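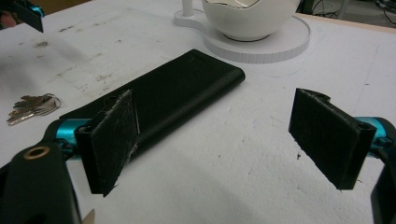 ## Ticket 144: gray smudges on the white table cover

**Status:** open, but getting better!
**Opened:** 21 June 2018
**Item:** Grundden table cover, white, matte
**Reported problem:** gray smudges and dark specks that come back after wiping, plus light scratches

### What I'm seeing

I love this cover. It's bright, it lies flat, and small dark things are so easy to find on it. The black case with the pebbled finish practically jumps out at you. Sadly so does every smudge, and there's a diagonal band of them that I'd really like to see the end of.

We've had the cover since January. The marks come in two kinds and I think they need separate treatment:

- **Soft gray smudges.** They fade with a damp cloth, then look just as gray the next morning.
- **Scratches.** Very light, but a fingernail catches on a few of them. I'm not expecting these to wash out.

### Tried so far

1. Dry dusting. Gets the loose specks, does nothing for the gray.
2. Warm water and a folded towel, wiping in circles. This spread the smudges out. Don't do it this way.
3. Warm water again, wiping in one direction and turning the towel to a clean side after each pass. Much better!
4. Drasisar surface spray, left on for 30 seconds and wiped off. Took the gray down a lot in my test patch, and the finish stayed matte – I was worried about a shiny spot.
5. Forari eraser pad, tested in one corner. It works, but it leaves the corner feeling different from the rest, so I stopped after 2 strokes.

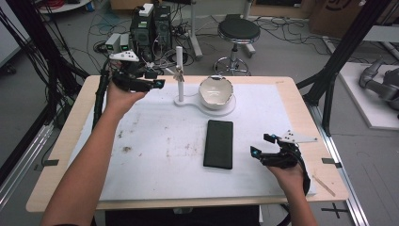

*Green towel in the middle of the cover, stand and bowl toward the back. The left half has most of the smudging.*

### Notes on the left half

I think the left half gets worse because we slide things there. The bowl gets picked up when we move it, and so does the stand, but flat items get pushed across. I've asked everyone to lift the case as well and will check the test patch again in 5 days.

One thing I ruled out was dye from the green towel. I left it damp on a piece of white paper overnight and the paper stayed clean. Great news, as I like that towel and it folds down to just the right size for this job.
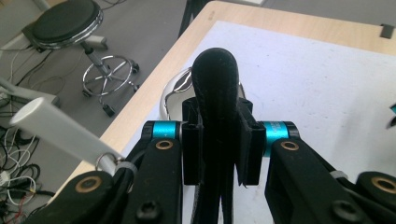 Lint is my next suspect for the dark specks. They turn up again so soon after dusting that something has to be dropping them, and a plain wipe moves them around without picking them up. Black fabric with a slightly fuzzy surface, like the long piece with the rounded end, is worth checking first. I'm going to run a lint roller over it, lay it on fresh white paper for an afternoon and look at what's left behind. If the paper is clean, I'll do the same with the Ho dusting cloth, which is also dark and pretty old.

### Next steps

- [x] Mark off the test patch with a pencil dot at each corner
- [x] Order a second bottle of Drasisar
- [ ] Paper test for lint
- [ ] Do the full left half with step 4, wiping in one direction
- [ ] Ask Grundden whether the cover can be flipped. If both sides are the same, that takes care of the scratches too!

Leaving this open until the paper test is done.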